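Final Report: Grasp Filtering for the Wrist Camera Pipeline
Team Hawthorne, Project Lab 2
4 May 2021

1. What we wanted to do

Goal was a software layer between the camera and the planner that throws out bad frames before they turn into bad grasps. Last term's group left us a working stack (they called it Noremus) but it trusted every single frame. Shiny stuff broke it. Glare gets read as an edge, edge becomes a grasp candidate, arm goes for nothing.

We did not touch the hardware. Only perception and a bit of planning.

2. Setup

Noremus is three processes talking over a message bus: capture, candidates, planner. Our filter is called Deltow and sits between the first two. Python, except the glare mask, which we moved to C++ in April when it got too slow. Logs go to Ekitz, the lab's replay tool, so any run can be stepped through later.

Deltow gives each frame a score from 0 to 1000. Under the threshold the frame is dropped and the planner keeps its last good estimate. Score is made from
- share of saturated pixels
- local sharpness
- how much the candidate edges move between frames

Weights were tuned by hand. We know.

3. Tests

We recorded 688 frames and labeled them good or bad ourselves. 181 were labeled bad. With the final threshold Deltow missed 29 of the bad ones, so 152 caught. We didnt keep a proper count of good frames thrown out, which was dumb, so no precision number in this report.

Saturation did most of the work. Sharpness alone was pretty useless, becuase a soft frame can still be fine for a big simple object.

4. Hard cases

Crumpled clear plastic is the worst. Every crease is a thin line and the edge detector loves thin lines. Add a bright patch and a big soft shadow in the same view and the score jumps all over the place. 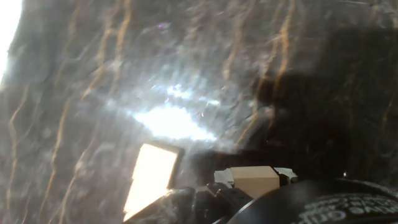
The edge movement term was supposed to fix this. Idea: real edges move the way the arm motion says they should, reflections slide around differently. Works OK when the wrist is moving. When it stops, nothing moves, the term goes to zero and false edges pass. Quick fix was to hold the last nonzero value after a stop. Not pretty, but it's in the final build.

Also the gripper mask. We mask out our own fingers with a fixed polygon, so anything held in them only gets partly covered and its edges leak into the candidate list. Should be computed from the finger position.

5. Left to do

- mask from joint state
- learn the weights, stop hand tuning
- count the false rejects!!
- config reload without restarting capture

Code and logs are in the lab repo under hawthorne/deltow. Readme is short, start with the replay script.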